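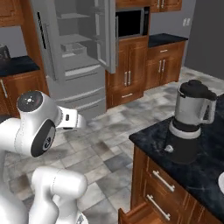 *By Marlene Vasconcelos - last updated in June*

# The fridge door fault: your questions

Since I posted about the fridge task going wrong in our simulated kitchen, my inbox has been a bit lively. I've pulled the most common questions together so I can stop typing the same reply to everyone (sorry if you got the short version on Monday!).

**What went wrong, in one sentence?**

The arm would open the fridge, back away, turn towards the island and clip a door it believed was shut.

**Why did it think the door was shut?**

The planner keeps its own list of where everything in the kitchen is, and each door has an entry saying open or closed. If both fridge doors moved during the same task, only the second one got saved. So you'd have two doors standing wide open and a planner that knew about one of them. It then happily drew a path straight through the other.

**How often did it happen?**

We ran 3,952 episodes of the fridge task on Judbridge, our simulator, and 1,694 of them had a door contact that shouldn't have been there. Yes, that's dreadful. I'd been looking at the success rate, which was lovely, because a knock on the door didn't count as a failure as long as the arm finished the job. That one's on me.

**Was anyone hurt, or anything broken?**

No. It's all rendered, so the worst casualty was my weekend. We hadn't put that version of the planner on a real arm, and I'm very glad about that - a real fridge door with a shelf full of jars in it is heavy, and so is the thing swinging into it.

**Who spotted it?**

Shinji Imai. He was slowing down replays to check something completely different (wrist limits, I think) and noticed a door twitch when the arm went past. He sent me the clip with no message, just a question mark.

**Is it fixed?**

The saving bug is, yes. Every door now gets its own update, and the planner checks its list against the simulator before each move. I've rerun 800 episodes with no door contacts at all. I want 3,000 clean ones before I call it done, and they're still chugging through.

**Does it affect drawers and cupboards too?**

Drawers, a little. A drawer left slightly open could be rounded down to closed, and then the arm would pass too near it. I've tightened the cut-off, but I'm less sure of this one, so please keep sending me odd replays. I haven't seen it with cupboards.

**I'm still on the old version. What should I do?**

Update if you can. If you can't, turn on "stop on contact" in the task settings and have the arm deal with one door at a time. It's slower and a bit silly to watch, but the bug needs two doors to show up.

**Can I use my old results?**

For grasping, I'd say so. For anything about paths or safety, please run them again.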